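Visit report: Wotex garment sorting and packing hall, November

The visit was arranged through Dorkano, which buys trays and storage bins for several halls in the region. We arrived at 9 a.m. and signed in at the side entrance. Wotex handles returned clothing for online shops, and Tuvico supplies the labels and hangers. Floor area was given as 924 square meters, and daily intake as 1,000 garments in the busy months.

Incoming bags are opened at the far end, checked for stains and missing buttons, and then either hung or folded. The checking station was closed for cleaning during the first part of the tour -- we went back to it before lunch.
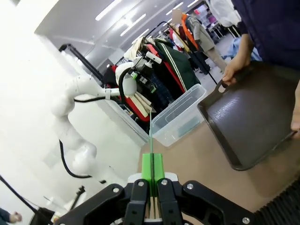

Small goods such as belts, socks and scarves follow a separate route from hanging garments. They travel in rigid containers and are repacked by hand at the tables. Two types were in use at the table where we stopped: a clear plastic bin, and a dark brown rectangular tray with a cutout handle, which one person was holding tilted downward. The clear walls let a packer check the contents without lifting anything out. The cutout handle is the better grip for frequent moves, although a cutout in the wall limits how high small items can be piled. Our own Gu trays have a rolled rim and no handle, and they are slower to pick up from a stack.

Hanging stock stays on racks close to the tables. Racks are released in groups of 12, and each group carries one paper slip. Mixed sizes on a single rack are permitted; mixed customers are not.

The tour ended in the loading bay at 11:30. Wotex agreed to send tray dimensions and a price for a trial lot of 5. We asked for the stacking load as well -- that figure was not available on site.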